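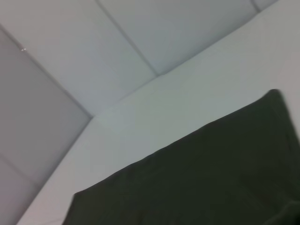 I first heard Grolton on a mixtape a friend made for me, sandwiched between two bands I already knew and didn't much care about. The song was called Gemon, it lasted under three minutes, and the drums sounded as if they had been recorded in a stairwell. I played it on the bus every day for a month.

They have a new album out now, called Jolleler, and I've had it on since August. It runs to 36 minutes, which suits them. The last one went on for longer than it needed to and I usually gave up before the final track.

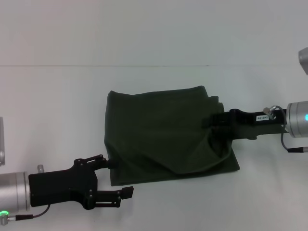

Grolton Listener

The first side is the heavier of the two. Ko opens it with a slow riff that goes round four times before the vocals come in, and when they do they're lower in the mix than I expected. I thought my speakers were at fault and tried it on headphones - same thing. After a few plays I stopped minding. The bass is much clearer this time, and on the second track it carries the whole tune while the guitars just hang about making noise.

Side two has the one song I skip. It's an acoustic piece with a lot of finger squeak on it and it kills the pace. What follows is the best thing they've done in years, a long one with a proper chorus and a solo that goes on slightly too long in a good way.

I bought the vinyl at the merch table when they played here. Mine is number 259 of 337, written inside the sleeve in silver pen. The pressing is quiet apart from a few clicks at the start of side two. There's no lyric sheet, so I'm still guessing at most of the words in Ko.

They only played three of the new songs that night. I'm hoping for more when they come back in the spring.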